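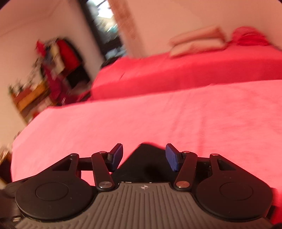
Subject: Re: Clalcombe open day, anyone going again?

Posted to the Grestcombe Makers list, September

> Did anybody make it over to Clalcombe for the open day? I had to work.
> The flyer said "see robots learn housework," which I assume meant a
> slide show and a bowl of mints. Was it worth the drive? My kids want to
> go to the next one and I'd like to know what I'm agreeing to.
>
> Also, did they say whether the grippers are for sale?

I went, and there were no mints. There was a slide show, though it was short, and the person running it kept skipping ahead to get to the good part, for which I was grateful.

The good part was upstairs. Grorkance had a bedroom set up with two beds in it, and you got to use the hand-held gripper yourself. There is no robot on the other end of it. You hold the thing, you squeeze, the fingers close, and you pick stuff up off the bed while it records what you're doing. Later on all of that gets fed to an arm somewhere, which is supposed to learn from it. I asked if the arm would also learn my habit of dropping things and got a polite look.

They let us in 4 at a time, 3 minutes each, and there was a line down the stairs, so plan on waiting. I waited 40 minutes. The man ahead of me had brought a folding chair, and I spent most of that time thinking about his chair.

My turn was small black things on a pink blanket. It sounds like nothing. Try it with two stiff fingers where your hand ought to be. Anything soft squashes down just as you get to it, and you end up chasing it across the bed like a cat with a bug. I have been picking up laundry for most of my life and was beaten by a piece of it in front of strangers.

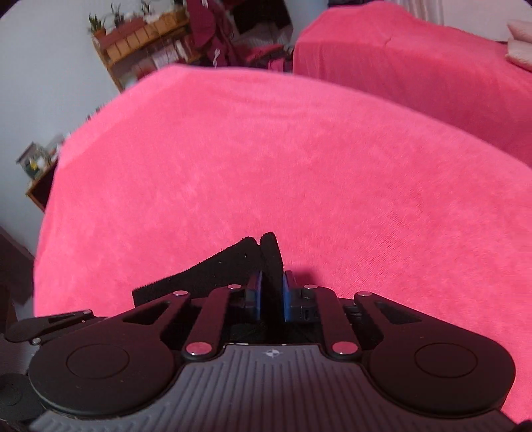

The blue-padded fingers and a black strap, upstairs at Clalcombe.

Hook-and-loop is its own kind of misery, by the way. It grabs the blanket, it grabs itself, and it has no interest in your demonstration. The trick I was shown is to come in low and slow and close on the edge. A girl who looked to be nine or so had it down on her second try, so your kids will be fine and you may want to stay in the hall.

They told us they had 252 recordings in the can before the doors opened and wanted a lot more, which explains how cheerful they were about a house full of free labor. I didn't mind. It beats the year we all stood in a parking lot and watched a robot mower think.

On your other question: no, not for sale. I asked twice. There was a sign-up sheet for people who might want to borrow one, and I put the club down. If that was out of line, somebody speak up before they call.

The talk after lunch was from the Brandão people and was about hinges. I like hinges more than most, and I left at the first break. If anyone stayed to the end, please post your notes, or at least say whether they got to the part about wear.

Parking was in the field behind the building. Wear boots. The lower half was mud when I left, and I am still cleaning it out of the car.

I'd go again. I'd bring a chair.

--
Grestcombe Makers mailing list
To leave the list, send a message with "unsubscribe" in the subject line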